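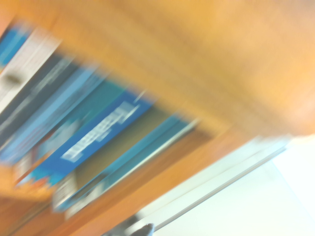

Réjean Chisholm argued that a bookcase should be judged by its emptiest shelf, and that a household which fills every board on the first day will be stacking books on the floor within a year. The remark is often repeated in guides to home shelving, usually without the rest of the passage, in which he admits that his own shelves were full.

Home | Furniture | Storage | Rooms | Index

Bookcase

A bookcase is a piece of furniture with horizontal shelves, used to store books and other printed matter. It may stand on the floor, hang from a wall, or be built into a room. Most bookcases have fixed sides and an open front, though some are fitted with glass doors to keep out dust.

History

Before printing, books were few and costly, and most were kept in chests or laid flat in cupboards. In many libraries they were chained to a desk or rail so that readers could use them but not carry them off. Chained books were commonly shelved with the spine facing inward, as the chain was fixed to the front edge of the cover. Titles were sometimes written on the edges of the pages.

As printed books became cheaper, upright storage took over. Spines were turned outward and began to carry the title and the name of the author. By the eighteenth century the bookcase was a standard item in wealthy houses, often made as the upper part of a desk.

Construction

The main problem in building a bookcase is weight. A shelf of paper is heavy for its size, and a long board will bend in the middle if it is too thin. Makers deal with this by keeping the span short, using a thicker board, or adding a strip of wood along the front edge.

Shelves may be fixed or adjustable. Fixed shelves are set into grooves cut in the side panels and help keep the case square. Adjustable shelves rest on pegs or metal clips — a simpler job for the maker, but one that leaves the case more likely to lean.

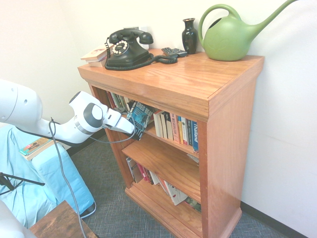 A base or plinth raises the lowest shelf off the floor and protects it from brooms and damp. Tall cases are normally fastened to the wall so that they cannot tip forward.

Arrangement

Private owners arrange books by subject, author, size, or color. Large books are usually kept low, where the case is strongest. Books of similar height support one another when upright, while a tall book beside a short one may warp over time. Very large volumes are better stored flat.

Direct sun fades cloth and paper bindings, and the spines suffer first. Cases set against an outside wall can trap moist air, and a gap of 2 inches behind the back panel is often advised.

Filed under: Household furniture, Book storage, Woodworking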